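News > Food and Drink > Breakfast

Groltau to sell overnight oats in single-serve jars

Porridge maker Groltau will put a chilled overnight oats range on sale in September, with a lid that holds the dry topping apart from the oats until the jar is opened. The range will be sold under the Braltar name and made at the company's site in Custholm.

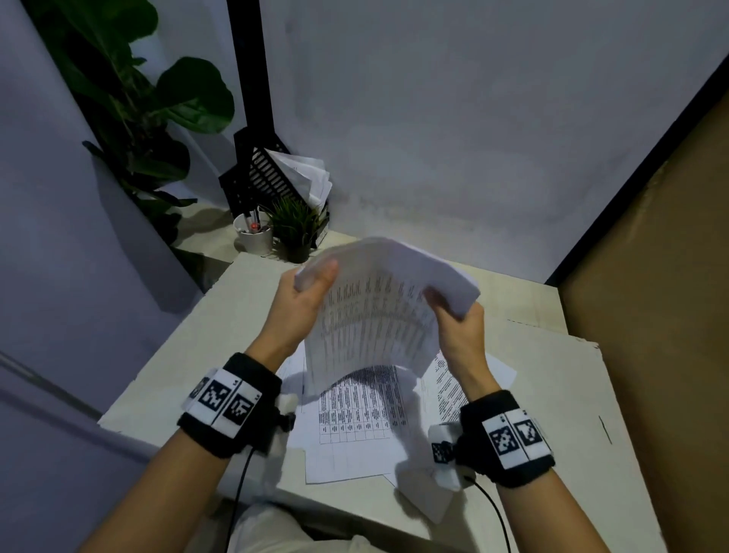
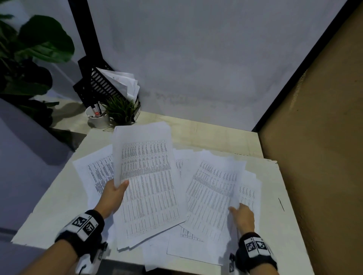 Printed sheets of tables and small text, handled at a desk.

Each jar holds a single portion of rolled oats soaked in semi-skimmed milk or an unsweetened oat drink. Three varieties are planned at launch: apple and cinnamon, blackcurrant, and plain with toasted seeds. The seeds or dried fruit sit in a shallow cup under the cap and are tipped in by hand. The plain jar contains no added sugar. The other two are sweetened with fruit purée.

Isla Treloar, product manager for the range, said the separate cup was the part that took longest to settle. Seeds stirred in at the factory took up moisture within a day and lost their bite, and a film seal tried early on was difficult to peel when cold. The final cup is pressed from the same plastic as the cap, so the two can go into recycling together once rinsed. The jar is glass and has a wide neck that will take an ordinary dessert spoon.

Chilled shelf life is 10 days unopened. Once opened, a jar should be kept in the fridge and finished the same day. The oats can be eaten cold or warmed in a microwave with the cap and cup removed. Groltau advises heating in short bursts and stirring between them, as the milk at the edge warms faster than the oats in the middle.

The recipe was worked out with Ximena Arancibia, a dietitian who has advised the company on its dry porridge range. The portion was set with people in mind who eat on the way to work or after the school run, she said, and is slightly larger than the company's existing sachet. Each serving provides 10 grams of protein in the milk version. The oat drink version provides less, and the labels will carry separate nutrition panels.

A home trial was run earlier in the year with 19 households, each of which kept a note of when breakfast was eaten and how much was left. Over 4 weeks the most frequent complaint was that the oats had set too firmly by the end of their shelf life. The ratio of milk to oats was raised as a result. Several households also asked for a smaller jar for children, which Groltau has not ruled out.

Riaan Masilela, who runs the filling line at Custholm, said the thicker plain variety would be filled on its own shift to avoid changing nozzles part way through. The line is already in use for rice pudding and needed a new capping head.

The jars will be stocked first by the Sheehan convenience shops, in the chilled cabinet beside yoghurt. Prices have not been announced. All three varieties contain oats, and the milk versions contain dairy. The seed topping includes sesame, and the site also handles nuts.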